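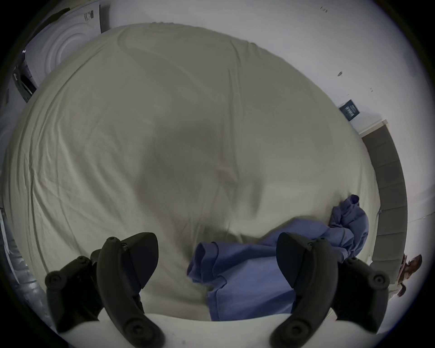 The loose screw that spoiled 168 recordings

Filed under: Automation, Faults and Fixes

The first sign of trouble at Femov was a robot arm that closed on a shirt, lifted, and left the shirt on the bed. It repeated this on the next attempt. Nothing in the arm's own log showed a fault. Commanded finger width and measured finger width agreed throughout.

The arm had been trained on recordings from Lelluteo, the firm's project on handling clothes and bedding. People carry out the task with hand-held grippers, each with its own camera, and the software learns from the view and from how far the fingers are open. Some 700 recordings went into the version that failed.

Idris Landeg, who maintains the grippers, began with the arm and lost most of a week to it. He changed the finger pads, then the motor, then put the old motor back. Mabli Mostyn meanwhile went through the recordings by hand and found that the bad ones came from a single gripper.

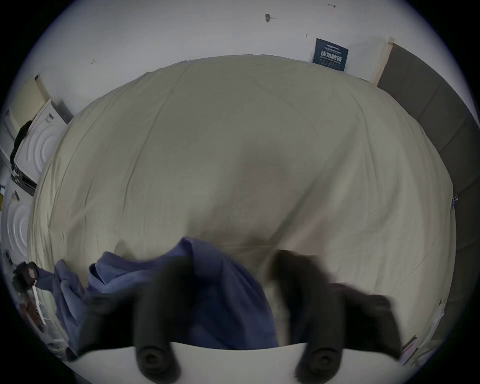 Fingers open over the blue cloth on the cream bed cover. Photo: Femov

On that unit, one of the screws holding the left finger had backed out. The finger could rock on its mount, and under load its tip sat 2 mm further out than the recorded width said. On a box or a bottle this would hardly matter. With thin cotton lying on a duvet, it is the difference between holding a fold and stroking it.

Operators had been making up for the slack without noticing, by squeezing harder and pushing lower into the bedding. The software learned the low push but had no means of learning the squeeze, which took place beyond the point where the trigger sensor stopped reading.

There was a safety side as well. An arm that presses into a mattress is pressing on something soft. Femov's next planned trial used an ironing table, and Landeg withdrew it until the force limit had been lowered and tested again.

We use cookies to remember your reading preferences and to measure traffic. Accept all | Manage settings
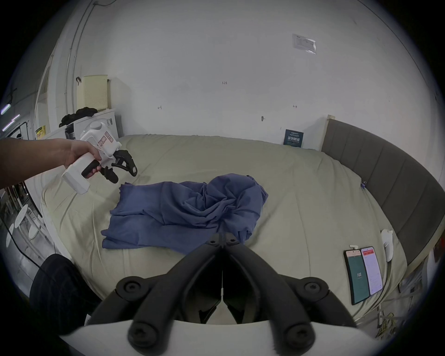 WORKSHOP PRACTICE

With more than one gripper at the same bed, every recording has to carry the serial number of the tool that made it. Lelluteo's did, but no check compared one tool against another. Mostyn has since written one. It runs overnight and flags any gripper whose closing width drifts from the rest.

The mechanical fix is dull. Finger screws now get thread lock and a paint stripe across head and housing, so that movement shows at a glance. Each gripper is closed on a steel gauge after every 25 recordings, and the reading is stored with the data.

The 168 affected recordings were removed. Aled Ruddock, who runs the project, had wanted to correct the widths in software and keep them. Landeg argued that the slack had changed from one recording to the next, and that a single offset would be wrong for most of them. The retrained arm picked up the shirt, although it still struggles with cuffs.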